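Wiping down a white worktop: cloth first or crockery first?

kerslake80
Joined April
I clear the plate and cup to the side, then wipe. My yellow cloth leaves lint on white surfaces. Washed at 60, no softener. Any ideas?

Wiremu Rewi
Softener residue from earlier washes. Run it twice without detergent. Layout here, plate at the back, yellow cloth to the left of it:
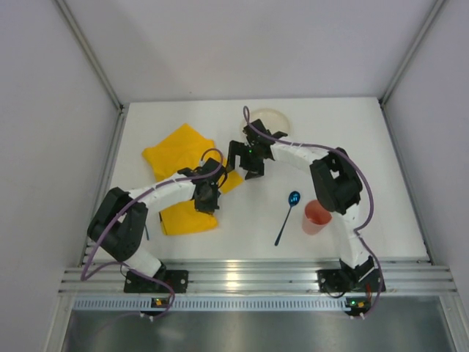
Reply #3 – jovomell
Disagree about the residue. Lint is down to the weave. Go for 180 gsm or heavier and fold it in four.

Reply #4 – Wiremu Rewi
Mine is 223 gsm and shed until the second rinse. Weight alone doesn't settle it.

Reply #5 – kerslake80
Will try the rinse first – cheaper than new cloths.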